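1/ Notes on teaching a two-armed robot to move a table by remote control. We started this in November for the Prillwood job and I keep being asked the same things, so they go in one thread.

2/ Setup first. The operator sits at the Karar station and holds a pair of small leader arms. Whatever the leaders do, the robot's arms copy. Two grippers, two fingers each. The operator works from the head camera view and nothing else.

3/ The no-peeking rule matters. If the operator looks over the top of the screen and uses what they see there, the recording contains decisions the model has no way of explaining. We moved the station to face the other way. Should have done that before the first session.

4/ The task: robot takes one edge of a small table, a person takes the opposite edge, the two of them move it a short distance and put it down. Sounds dull. It is the hardest thing we have recorded so far.

5/ Why it's hard: a cup on a bench stays where you left it. A table with a person on the other end pushes back, tilts and changes its mind. Both robot arms are joined through the tabletop as well, so if one leads the other by a little, the error has to go somewhere. Usually it goes into the wrists.

6/ First attempt was pure position following. Leader moves, robot moves, stiff as a gate. The person on the far side said it was like carrying furniture with a wall. We stopped after 3 takes.

7/ Now the arms are soft in the direction of travel and stiff in the vertical. The softness is set in Flullo, per axis, and saved with each recording. If you change it halfway through a set, start a new set. I have 2 folders that mix settings and neither is any use.

8/ Force feedback to the leader arms: on, but low. Turned up high, operators fight it and the recordings fill with small corrections. Turned off, they squeeze far too hard and don't notice.

9/ On squeezing. A gripper on a tabletop edge has very little to hold. Go in level with the surface, close slowly, wait for the force reading to settle, then move. An operator who closes and lifts in one motion will get away with it most of the time, and the model will learn to do it too.

10/ Grip points go near the corners, one gripper each side. Too close together and the top twists about the middle as soon as the person shifts their weight. We don't mark the points with tape. The model would learn the tape.

11/ The person has instructions as well. Hold the far edge with both hands. Don't help. Don't steer with your hip. Don't talk the operator through it either, as the model gets no sound.

12/ We change who stands there and what they wear. Early recordings were all one person in one jumper, and the first model got noticeably worse when somebody else took a turn. Obvious afterwards.
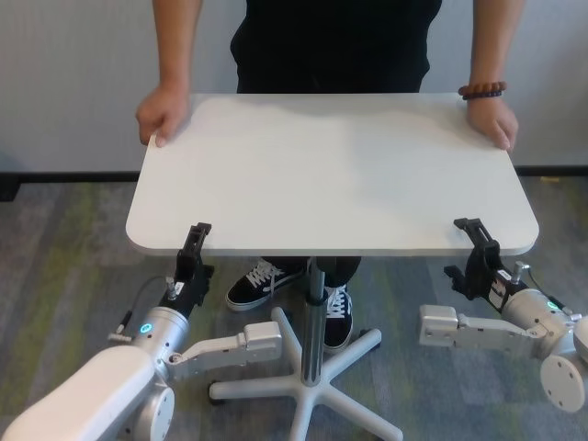
13/ Pedestal tables. I recommend starting with one on a single pole and a star base. There are no corner legs for the arms to catch on, so the operator can come in low. The price is that casters wander on carpet, and they don't all point the same way when you set off.

14/ Starting off is therefore its own skill. Pull gently, let the casters swing round, then travel. We log that pause as part of the task. One operator kept trimming it out to make the takes tidier and the resulting model yanked.

15/ Numbers, for those who asked. 2918 takes recorded, of which 2000 went into training. The rest were dropped for lost grip, dropped camera data or the operator sneezing on the leader arms. Dropped takes are kept in a separate folder with a reason next to each one.

16/ Failed takes where the operator recovered stay in. Slip, stop, regrip, carry on – that is worth more to us than another clean run. Slip and give up goes in the other folder.

17/ Someone asked about guiding the arms directly by hand instead. We do that for the Pilkington rig, which is one arm and a simple insertion job, and it's fine. With two arms and a second person on the table, your own body is in the camera view and in everybody's way.

18/ Still open: putting the table down. The model releases one gripper slightly before the other and I can't find it in the recordings. Currently checking whether the timestamps on the two arms drift. Will add to this thread when I know.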